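Robot Software, Unit 7: Perception for Soft Objects
Handout to accompany the Wednesday lecture
Notes: Rasa Lūse. Lab section: Fergus Munro.

Read this before the lab. Chapter 4 of the reader covers the same ground with more optimism than I can manage, so read that as well and decide for yourselves.

7.1 What the planner wants to know

A pick-and-place planner asks perception for a pose: three numbers for position, three for orientation. For a mug this is a fair question. For a shirt it has no good answer, and most software gives one anyway. The Plurholm stack, which you will use in the lab, fits a box around the segmented cloth and reports the box's center as the object's position. The center of the box around a hanging shirt may lie in empty air. The planner does not know this and will happily send a gripper there.

Vendors describe this as "deformable object support." When you see that phrase, ask what the output type is. If it is a pose and a label, the support consists of the label.

7.2 State estimation after the grasp

Suppose the grasp succeeds. Many pipelines now mark the object as "attached" and move it rigidly with the gripper from then on. Collision checking uses the shape the object had at the moment the fingers closed.

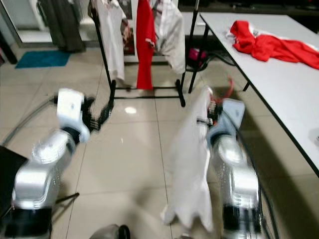

The rigid attachment assumption fails early with cloth, and it fails without an error message. The attached shape is stored once, and the cloth goes on changing. With the white cloth in the right gripper, the pinch point tells you very little about the hem, which hangs almost to the floor. A planner that treats the cloth as a small lump at the fingertips will clear the edge of the table by a comfortable margin on paper and drag fabric over it in practice. Inflating the lump into a large sphere fixes that and creates another problem: any path to a rail with garments already on it is now reported as blocked. Both settings are in the Plurholm configuration file. Neither is right. Pick one and be ready to say what it costs you.

7.3 Segmentation, and how it is scored

Morven Sutherland's test set has 2,347 labeled images of garments on racks and tables. The baseline network does well on it. Before you are impressed, look at how the images were split. Consecutive images from one recording went into both training and test, so the network had seen nearly the same picture before. Split by recording, the score drops badly, and the errors pile up in two places: white garments lying against or beside a white surface, and images where the arms are moving fast enough to blur.

Note what the second one means for control. The estimate is worst during motion, when a visual servo loop depends on it most. Lowering the arm speed helps. So does a shorter exposure, at the price of noise. Smoothing the estimate over time makes the plot look better and adds delay, and I will take marks off for a smoothed plot with no delay figure next to it.

7.4 The 107 runs

The Mesard report (in the reader) claims reliable hanging over 107 runs. Read the appendix. A run was counted only after a successful first grasp. Failed grasps were reset by hand and left out. Fiona Shearer asked the authors for the number of resets and was told it had not been logged.

7.5 For the lab

Run the baseline for 20 attempts, counting every attempt, including those you would like to forget.
Log the attached shape and the segmented cloth at the same timestamps and plot the difference.
Set the perception timeout to 600 ms. The default is no timeout, and the arm will act on stale data.
Report failures by cause. "Perception error" is not a cause.

Reports go to Fergus. Bring questions about 7.2 to the lecture, as the reader skips it.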